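Chapter 7
Learning to Grasp from the Wrist View

A robot that handles everyday objects must decide where to place its fingers and when to stop closing them. Earlier chapters treated these decisions as problems of geometry, solved from a fixed overhead view. This chapter takes up a different method, in which the policy learns from images recorded at the wrist while a person guides the arm. 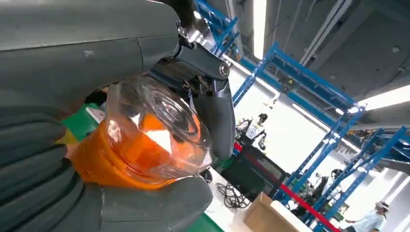 Leobardo Nava
Lecturer in Robot Learning, Gornerell Institute

Clear plastic is a hard case for any vision system. A transparent cup with a domed lid shows glare from the lights overhead, and the fingers that hold it also hide part of it from view. Depth readings on such surfaces are often missing or wrong. The wrist view does not remove these difficulties, but it keeps the contact between finger and object close to the lens — the region that matters most during a grasp.

The main result discussed here comes from the Limon study, in which a policy was trained on 30 demonstrations per object and tested on 23 objects it had not met before. Section 7.1 sets out how the demonstrations were collected. Section 7.2 describes the training procedure, and Section 7.3 examines the nine objects on which the policy failed most often. Readers unfamiliar with imitation learning should review Chapter 5 first.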